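Drivau - Mobiliario modular para salas polivalentes
Ficha de equipamiento. Referencia de conjunto: 897

Drivau es una línea de asientos, bancos bajos y mesas auxiliares para salas de uso compartido, en las que la distribución cambia varias veces durante la misma jornada. Todas las piezas apoyan directamente sobre el pavimento y se desplazan sin herramientas. El conjunto base incluye sofá, puf redondo, mesa auxiliar, banco bajo de pared y cojines sueltos.

Acabados del tapizado: naranja, blanco y rayado en blanco y negro. Las fundas de los cojines se suministran con cremallera y pueden combinarse entre piezas.
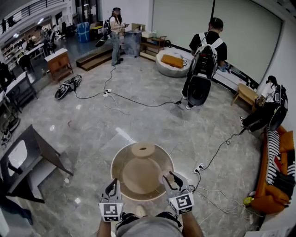 Sofá naranja con cojín rayado, mesa auxiliar de madera clara y puf blanco redondo sobre suelo de mármol.

Instalación sobre pavimento pulido

En mármol, terrazo o gres pulido se montan tacos de fieltro en todos los apoyos rígidos. El puf lleva base antideslizante de serie. Antes de colocar las piezas conviene definir el recorrido de las regletas y mantener los cables fuera de la zona de asiento. Carga máxima del banco bajo: 100 kg por plaza. Longitud del módulo de banco: 2450 mm. Los módulos se alinean a tope con la pared; la unión entre dos módulos se hace con pletina interior, incluida.

Zonas de trabajo

Para locales diáfanos, la línea se completa con mesas, armarios pequeños y tarimas escalonadas de poca altura. Las tarimas se entregan montadas. Las mesas se sirven desmontadas y requieren 2 personas para el armado. En salas con altillo se recomienda agrupar las mesas en la parte central y dejar libre el paso hacia la barandilla y la escalera - el plano de distribución se revisa antes del pedido.

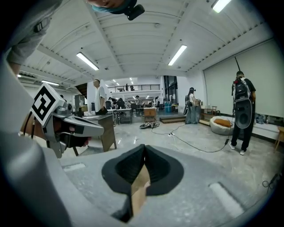 Local diáfano con fluorescentes, mesas agrupadas y altillo con barandilla metálica oscura.

Estores y paramentos

El banco bajo es compatible con ventanales y paños de pared cubiertos por estor enrollable. Debe quedar holgura suficiente para que la tela baje sin rozar el asiento. Los estores no forman parte del suministro. 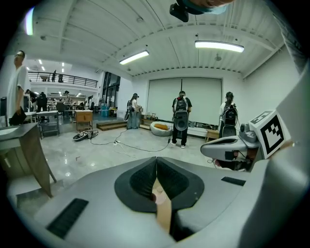
¿Se pueden pedir fundas de repuesto sin comprar el cojín completo?
Las fundas se venden sueltas en los tres acabados, indicando la referencia del conjunto y el modelo de cojín.

Distribución y servicio técnico: Kemport. Contacto para proyectos: Ilaria Cattaneo.
Ficha revisada: 18 jun 2025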